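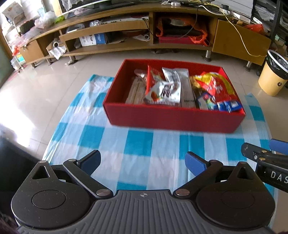 Yaneth Usuga wrote in to say that her left finger had started closing a hair behind the right one, that she had put up with it for a couple of weeks by squeezing harder, and that then a pivot pin dropped out in the middle of a run and the arm folded back against her knuckle. She wasn't badly hurt, but she wanted to know whether we had seen it before and whether she should stop using the other grippers she had.

Yes to both, and that message is how the Grallus Pivot Service Kit came to be.

Grallus Pivot Service Kit
For Grallus hand-held grippers with twin linkage arms
Made by Ceroron
Page updated 2020-10-17

What went wrong

The linkage arms on the Grallus turn on steel pivot pins. Each pin has a head on the outside and a spring clip in a groove on the inside, and the clip is the only thing keeping the pin from sliding out. On the early grippers the groove was cut a little too shallow. The clip sits in it fine on the bench. Put the gripper to work on small, awkward things – snack bags, wafer packets, anything that has to be pinched by a corner and lifted out from between its neighbors – and the arm gets twisted sideways again and again. Every twist nudges the clip. Sooner or later it climbs out of the groove and the pin starts to walk.

A walking pin gives you plenty of warning if you know what to look for, and we love that about this fault, if you can love anything about a fault. The pads stop meeting square. One edge touches first. You squeeze a bit more to make up for it, the twist gets worse, and the pin walks faster. By the time it falls out, most people have been compensating for days without noticing.

On our own test rig the first clip let go after roughly 2000 closes with a sideways load. With a straight load we gave up waiting! So a gripper that only ever picks up blocks may run for a very long time, and the one next to it that spends its day in a box of crinkly packets may not.

Stop using your gripper if

a pin head stands proud of the arm, even slightly
you can rock a finger pad from side to side with the jaws closed
a clip is missing, bent or turned in its groove
the arm clicks as it opens
the jaws stay partly closed when you let go of the trigger

Please don't push the pin back in and carry on. It feels solid afterward, and that's the trouble with it. The clip has already spread, and it will come off much sooner the second time. Tape over the pin head isn't a fix either, although we have been sent some very neat tape jobs.

Keep your free hand away from the linkage while the jaws are moving. If an arm comes loose under load it swings toward the housing, and the gap between the arm and the housing is where fingers get pinched.

What the kit does

The new pins have a deeper groove and a slightly larger head. The spring clip is replaced by a screw-on retainer with a nylon insert, so it takes a tool to get it off and vibration alone won't do it. We also put a thin washer under the retainer to take up the side play, and we're really pleased with that part. The first time you close the jaws after fitting it, the whole gripper feels tighter and quieter, and the pads come together flat.

Anastasia Dimitriou did the fitting and refitting while we were choosing the washer. The first version was steel and squeaked. The second was a soft plastic that felt wonderful for an afternoon and then mashed flat. The bronze one we settled on cost us more than we planned, and we'd choose it again tomorrow.

In the bag

Pivot pins for both arms, with one spare
Screw-on retainers with nylon insert
Bronze washers
Pin driver
Small tube of dry lubricant
Alignment card
Printed instructions

The version with pads adds a pair of Flulum soft finger pads and their screws. If your pads have been meeting crooked for a while they will have worn to a slant, and new pins with slanted pads will still give you a poor grip on thin packaging. Look along the faces with the jaws just short of touching. If you see a wedge of light, get the version with pads.

Price

Pivot Service Kit: $64
Pivot Service Kit with pads: $70

Owners whose serial number starts with B get the plain kit free of charge. Send us the number and a mailing address, and say whether any pin has already come out. We don't need the old gripper back, but we'd be very happy to have the old clips. A bent clip tells us a lot.

Fitting

Set aside an hour for the first gripper. The next ones go much faster.

1. Disconnect the gripper from power or from the recorder, if yours is used with one. Lay it on a cloth. The clips are tiny and bounce a long way on tile.
2. Open the jaws fully and let go of the trigger.
3. Start with the pivot nearest the housing. Lift the old clip off with a flat blade, keeping a thumb over it.
4. Push the old pin out with the driver. If it's stuck, turn it gently while pushing. Don't hammer it – the arm ears will crack.
5. Wipe the bore clean and put in one drop of lubricant.
6. Slide in the new pin from the outside, add a washer, then thread on the retainer by hand until the nylon starts to bite.
7. Tighten until the side play just disappears, then back off a little. The arm should fall under its own weight.
8. Move on to the next pivot. Never have both pins out of the same arm at once or you'll be hunting for the return spring.
9. Close the jaws on the alignment card. Both pads should hold it flat, and it should resist equally at the top and at the bottom.
10. Open and close the jaws slowly a number of times, then check every retainer again.

Step 7 is the one people get wrong, us included. Too tight and the jaws hang partly closed. That is easily mistaken for a weak return spring, and we've had springs ordered that weren't needed.

After fitting

Check the retainers at the end of the first day's work and then once a week. Add a drop of lubricant when the arms start to sound dry. If you do a lot of packing and unpacking of bagged food, wipe the pads down as well. Crumbs and salt get into the lower pivots and grind.

If you keep several grippers together, mark each one as you finish it. A dab of paint on the housing is plenty. Yaneth marked hers with nail polish and we've copied the idea for our own shelf.

Does it fit?

Fits the Grallus and the Grallus Short. Does not fit the Baloyi adapter arms. Those use a wider pin and have a full-depth groove, and we've had no reports of trouble with them. If you've mixed Baloyi arms with a Grallus body, the housing pivots are still ours and still need doing. Write to us first and we'll make up a bag with just those parts.

Grippers of other makes with a similar layout of arms and pivots may look as though they'd take the same pins. Please don't try it. The pin length matters to a hair, and a short pin leaves the retainer holding on by a single thread.

Questions that have come in

Can I fit only the pin that fell out?
You can, but all the old pins have the same groove. Do them all while you have the tools out.

Does it change how the gripper measures its opening?
Slightly, at the closed end. Taking out the side play moves the fully closed position, so run your zero setting again before you record anything. Sessions taken with a walking pin may show the jaws as closed when one pad was still off the surface. It's worth looking back through those if your results seemed strange.

My gripper has never been dropped and looks perfect. Do I still need it?
If the serial number starts with B, yes please. Dropping has nothing to do with this fault.

Are new grippers affected?
No. Everything we've shipped since May has the new pins and retainers already in place. Look for the hexagonal retainer on the inside of the arm. If you see a hexagon, you're fine.

I lost a clip on the floor and can't find it.
Leave it. You won't be putting it back on anyway. Just check that it hasn't dropped into the housing: tip the gripper, pads down, and listen for a rattle.

If you hear one, open the rear cover and shake the clip out before you work the trigger again. The cover screws are the same size as the pad screws, so the driver you already have will do it.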